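首页 | 厨房 | 客厅 | 洗衣收纳 | 工具间 | 读者来信

打印本页 | 用电子邮件发送

条纹地毯的日常打理

条纹地毯耐看，也容易显旧。一条颜色脏了，旁边那条还干净，对比就出来了。以下几条做法适用于一般的短绒和平织地毯，长毛地毯和真丝地毯另有办法，不在本页范围内。

先看背面。洗之前把地毯一角翻过来，找到成分标签。羊毛的不能用碱性清洁剂，也不能用热水；棉的会缩；聚丙烯的最省事，但怕熨斗。没有标签的，剪一小段边上的线头，用湿白布包住压一夜，第二天看白布有没有染色。染色了就只能干洗，或者只做局部处理。

吸尘顺着条纹走，走完一遍再横着走一遍。很多人只顺着吸，沙子留在两色交界的地方，那里织得略有高低，最藏东西。带滚刷的吸头先把滚刷关掉，平织地毯经不起反复刷，几个月下来条纹边缘会起毛。客厅每周吸两次，卧室一次。我家固定在星期天上午做全屋，其余时间只吸门口和沙发前面。

流苏不要吸。用手理顺，或者用宽齿梳子梳。吸头卷住流苏以后不要硬扯，先关电源，再把吸头倒过来慢慢退。
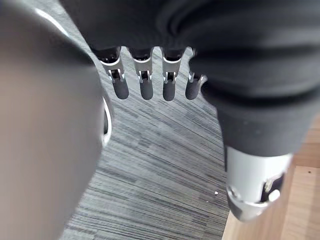

黑色指尖之间露出的条纹地毯

饮料洒了，先用白色旧毛巾按压，从外圈往中间按，不要擦。一擦，深色条的颜色就可能带到浅色条上。按到毛巾上基本没有水印，再用凉水加几滴洗洁精，蘸湿布轻拍，然后换清水布再拍。最后铺一层干毛巾，压几本厚书过夜。咖啡和茶可以在清水里加一勺白醋，羊毛的也能用，先在角落试。

油渍用玉米淀粉。撒上去，放一个晚上，早上吸掉，看情况再来一次。小苏打也行，但在深色条纹里容易留白印，得吸好几遍。蜡油等它硬了，用勺子背刮，剩下的垫吸油纸，熨斗开最低温，隔着纸压几秒就拿开。聚丙烯的地毯不要用熨斗，刮完用冰块冻硬再刮。

宠物毛戴橡胶手套来处理。手套稍微沾湿，五指并拢往自己方向捋，毛会结成团。干手套效果差一些。捋完再吸尘，吸尘器的滤网也不那么容易堵。

家具压出的坑，放一块冰，等化了吸干水，用手指把绒挑起来。平织的没有绒，坑主要是地毯和地垫一起陷下去了，挪开家具，隔几天会回来一部分。重柜子下面最好垫宽一点的脚垫。

条纹走歪是另一个常见问题。素色地毯歪一点看不出来，条纹的一眼就看得见。铺的时候选一面最长的墙作基准，从墙根往外量，地毯两头量出来的数一样就算平行。靠门的一头总是先跑，脚步每天往同一个方向推。下面加一层防滑网，网比地毯四边各小两三厘米，不要露出来。防滑网用久了会发脆掉渣，我每年六月换季收厚毯子时顺便看一眼，发粘或者掉粉就换掉，不然会粘在木地板上，很难清。

每半年把地毯转一百八十度，让窗边和过道的磨损匀开。有阳光直晒的房间可以转得勤一点，红色和蓝色的条子褪得最明显。

收起来的时候要卷，不要折。正面朝里，顺着条纹的长方向卷，中间放一根硬纸筒。外面包旧床单，别用塑料袋，闷久了有霉味。羊毛毯里放两片雪松木，平放，不要立着靠墙。

关于送洗：Skarkeck的地毯，背胶比较硬，送洗前要跟店里讲明，不要机洗甩干。取回来的当天摊开放一放，摸摸背面，还有潮气就不要铺回去。

读者补充

Yaw Mahama：流苏发黄的，用软牙刷蘸稀释的羊毛洗涤剂刷，下面垫一块塑料板，别让水跑到毯面上。我刷完还用白布盖着晾，灰落不上去。

Ward Leemans：防滑网不要买带胶的那种。我家租的房子，揭下来以后地板上留了一格一格的印子，用食用油擦了两个下午才掉。

打印本页 | 用电子邮件发送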